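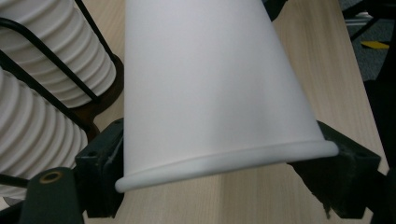
Paper cup in the gripper, rim side down. The rest of the cups are in the wire rack.

Kitchen tips: is a cup-handling kit worth the bench space?

Posted 13/02/2023 by Glenys Maddocks

Howells sent me the flyer for the Billeck kit before I'd asked for it, which put me off a bit. The claim is that it takes the fiddle out of setting up drinks for a crowd. You show it the job with the hand-held gripper, the arm copies you, and the cups get put out while you do something useful. The kit is $494, plus 2 spare finger pads at $56 if you want them. I wanted to know what a person in an ordinary kitchen would get for that.

Ama Annan had one on loan at the Listbridge hall kitchen and let me have an afternoon with the hand-held part. My notes follow, with tips that should help whether you buy one or not.

Store cups on their sides. A wire rack keeps the stacks from rolling, and you can see at a glance when you're running low. Upright towers look tidy until somebody bumps the bench. You don't need the kit for this, and any rack with bars close enough together will do.

Grip near the rim. The rolled edge is the stiffest part of a paper cup. Squeeze halfway up and the wall buckles, with fingers or with a gripper. The booklet says to hold it "centrally", and I'd ignore that. I creased a fair few cups before I did.

Fan the stack first. Cups that come tightly nested cling together, and you'll pull off two and not notice until you pour. Give the sleeve a light twist before it goes in the rack. The flyer says the kit handles "all standard sleeves". I'd like to see it try the cheap ones.

Upside down is fine for storage, a nuisance for serving. If cups are going out early, rim down keeps the dust out, but wipe the bench properly beforehand. Someone still has to turn every one of them over, and I couldn't find turning over anywhere in the booklet.

Check the finger faces. Scuffed ones still hold, but grime sits in the screw holes. Old toothbrush, warm soapy water, dry well. Don't soak them.

Keep the work away from the table edge. A hand's width is enough. Paper cups weigh nothing and any knock sends them over.

Now the sums. The flyer promises 1000 cups between cleanings. Our hall wouldn't go through that many in a season, and I wouldn't leave anything that touches a drinking rim that long anyway. Drarer do a plain spring-loaded cup dispenser that screws to the wall. It has no booklet and no charger — and it won't need to be taught anything.

Ama is keener than I am. She says the arm gets better the more times you show it, and she may well be right. I only used the hand-held end, so I can't tell you how the arm goes on a busy morning. I've asked Howells for a full day with both parts in February and will add to this page if they agree.

For a home kitchen, buy the rack.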